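Residence Office Opens Key Return Desk for July Move-Out

The Residence Services Office at Châu Hall will open a staffed key return desk in the ground-floor lobby throughout July, replacing the drop box used in previous years. Residents leaving the building are asked to hand in every key issued to them before their room is signed off.

The change affects 300 residents in the main building and a further 40 in the Gavov annex. Annex residents should bring their keys to the main lobby, as no separate desk will operate there this year.

"Loose keys in a box took our staff a great deal of time to match to rooms," said Imelda Estrella, who heads the office. "At the desk, each set is checked against the room record while the resident is present, and a receipt is given on the spot."

A complete set consists of the room key and the mailbox key. Residents who were issued a storage key must return that as well. Personal items such as tags, coils and decorative rings may be left on the set or removed; the office will hold any item left behind until the end of the month and will then discard it.

The desk will be open from 8 a.m. to 6 p.m. Residents with early departures may arrange a return the evening before by speaking with Kenneth Mercado at the front office. Keys may not be given to a roommate or left inside the room — sets returned in this way will be recorded as missing until they reach the desk. 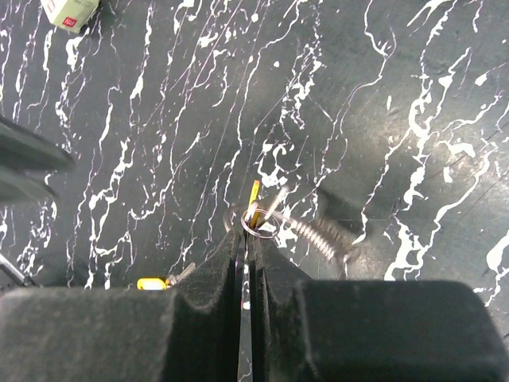
Keys on a split ring, with a coiled spring attached. Personal coils and rings may stay on a returned set.

The charge for a missing room key remains at $40, which covers the new lock cylinder. A missing mailbox key will be replaced at cost. Residents who find a key after paying the charge have until the end of July to bring it in, provided the cylinder has not yet been changed.

Ronaldo Talavera, building manager, said that cylinder work will begin on the upper floors and continue downward as rooms are vacated. Residents staying for the summer session keep their current keys and do not need to visit the desk unless they are changing rooms.

Found keys should be taken to the front office during the same hours. Questions about charges or receipts may be directed to the office by telephone at extension 991.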